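Home News Workshops Projects Join Contact

Butville Shared Workshop Opens Its Hand-Held Gripper Build to the Public

Reading time: 4 minutes
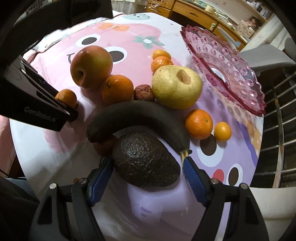

BUTVILLE, October – The Butville Shared Workshop today announced the public release of plans, parts lists and assembly notes for the Tuklow, a hand-held gripper designed to be built at a kitchen table or at a shared bench with ordinary hand tools. The release covers the third version of the design and is available at no charge to members and non-members alike.

The Tuklow is held and moved by a person and has two fingers that open and close on an object. It is intended for home builders who wish to study how a machine's hand should meet the things found in a house before they commit money and bench space to a full arm. The same finger assembly can later be bolted to an arm of the builder's choosing.

Work on the Tuklow began in the workshop's back bay and continued in members' homes. The first version was built around a single motor and a pair of flat, hard fingers. It held boxes and blocks well and marked almost everything else. The second version added soft pads but proved difficult to take apart, and a worn pad meant removing the whole front of the tool. In the third version, each pad slides out after two screws are loosened, and the motor can be reached without disturbing the fingers.

"We wanted a gripper that a person could build over a few evenings, break, and repair without asking for help," said Zofia Górecki, project lead for the Tuklow. "The earlier versions asked too much patience of the builder. I rebuilt the second one so often that I stopped putting the cover back on."

The released plans include drawings for all printed parts, a wiring guide, a cutting pattern for the finger pads and a set of bench tests. Builders will need access to a 3D printer for the frame parts. Those without one may reserve time on the workshop's machines, and staff will be present during evening hours to assist with setup. A complete set of frame parts takes one long print run and one short one. Soldering is limited to the motor leads and the switch.

Particular attention was given to the bench tests, which the project team rewrote in full for this release. Earlier notes asked builders to lift wooden blocks of known weight. The new notes keep the blocks for first setup and then move on to fresh fruit. Fruit is cheap, comes in many sizes and shapes, and shows pressure marks plainly. A firm apple will tolerate a badly set grip, while a ripe avocado will not. Builders are asked to begin with the firmest item on the table, reduce the closing force in small steps, and record the lowest setting at which each item can be held level.

The notes also advise builders to test on a crowded surface. A single object on a bare bench can be approached from any side, and a grip that works there may fail when other items stand close by. The guide recommends placing pieces so that they touch or overlap, then choosing a finger position that closes on the wanted item without dragging its neighbors. A cloth may be used under the fruit, provided the builder checks that the fingertips do not catch the fabric on closing.

"The fruit tests came out of necessity," said Comfort Dramani, who coordinates training at the workshop and edited the assembly notes. "Most of our members do this work at home, on the table they eat from, and they use what is in the kitchen. The notes should match that. I also asked that every step be readable by someone who has never picked up a soldering iron, and we sent several pages back to be written again."

During development, the project team logged 600 closing cycles on a single pair of finger pads before replacing them. The pads remained in one piece, although the surface texture had worn smooth near the tips. Builders are advised to inspect the pads after every 500 cycles and to keep a spare pair cut and ready. Pads should be wiped clean after any test involving food, and fruit used in testing should not be served afterward if the skin has been broken.

Certain limits of the design remain. The Tuklow is not suited to wet or oily objects, and it should not be used near the face or with children unless an adult is holding the tool. The switch housing on version 3 is a tight fit for large hands, and a wider version is being drawn. The cable exit at the rear has also been reported to loosen with heavy use – a clip for this purpose is included in the drawings and should be fitted from the start.

To support the release, the workshop will hold a course of evening build sessions in the Mittal Room at its Butville site, with a second course to follow at the Estadside annex. Each course is limited to 30 places. Participants will assemble a complete gripper, set its closing force and carry out the first set of bench tests under supervision. Printed frame parts will be prepared in advance. Sessions begin at 6:30 p.m., and participants should bring safety glasses, a small screwdriver set and one or two pieces of fruit. No previous experience is required, but participants under 16 must attend with an adult.

Owners of a version 2 gripper may bring it to any session for conversion. The motor and switch can be reused in most cases. The frame cannot, and new frame parts should be requested when booking.

The workshop welcomes corrections to the drawings and reports from completed builds. Reports should state the motor used, the pad material and the settings recorded for each item tested. Changes accepted by the project team will be listed by page in the next revision of the notes.

About the Butville Shared Workshop

The Butville Shared Workshop provides bench space, tools and training in woodworking, electronics and small machine building to residents of Butville and Estadside. Membership is open to all adults, and day passes are available at the front desk.

Press inquiries and requests to visit a build session may be directed to Comfort Dramani at the workshop office.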